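April, bench notes, sandwich prep hold trial

Carrying on from the Arkska run. Aim is unchanged: find out how much water sliced tomato gives up while it waits, and how much of that ends up in the bread. Pirelham wants a hold time they can print on the prep sheet. At the moment the sheet just says "use promptly," and every site reads that differently.

Balance checked against the 1000 g weight before starting, read 1000.2 and came back to zero. Good enough for drip loss. Slicer set to 6 mm. The first few slices off each fruit were thrown out — end cuts have more skin and skew the numbers.

Two lots of fruit, Tonbridge and Heinonen. The Heinonen fruit was firmer on the penetrometer and had thicker walls. Tonbridge has larger seed cavities and loses gel as soon as it is cut, so its starting weight has to be taken right off the board. I missed this on the first set and have struck those readings out.

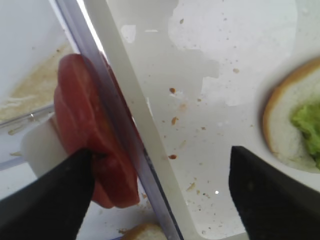
Salt was left out this time. On the last run it pulled so much liquid in the first ten minutes that the two lots could not be told apart. If the sites salt at the station, that needs its own trial.

Drip loss at 38 minutes, percent of starting weight, mean of 3 sets:
Tonbridge, flat on tray: 6.1
Tonbridge, on rack: 7.4
Heinonen, flat on tray: 3.9
Heinonen, on rack: 4.6

Rack figures are higher in both lots, as expected, because slices on the flat tray sit in their own liquid. The flat tray number therefore understates what reaches the bread. Use rack figures for the sheet.

Bread side: weighed the bottom halves before and after contact, crumb up. Toasted crumb took up less over the first 10 minutes, then caught up. Lettuce between tomato and crumb slowed uptake more than toasting did. Shredded leaf is hard to repeat, so the spread between sets is wide — would not quote a figure yet.

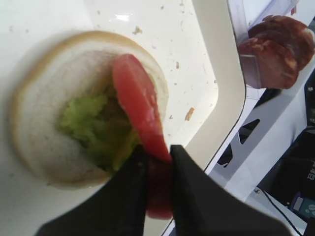 Bottom half, crumb up, shredded lettuce with tomato slice over it.

To do: repeat the lettuce sets with a fixed weight of leaf. Log room humidity, which was left off today's sheet. Blot test at 2 minutes for Tonbridge only. Ask Pirelham whether their fruit is chilled before slicing; ours was cut at 19 C.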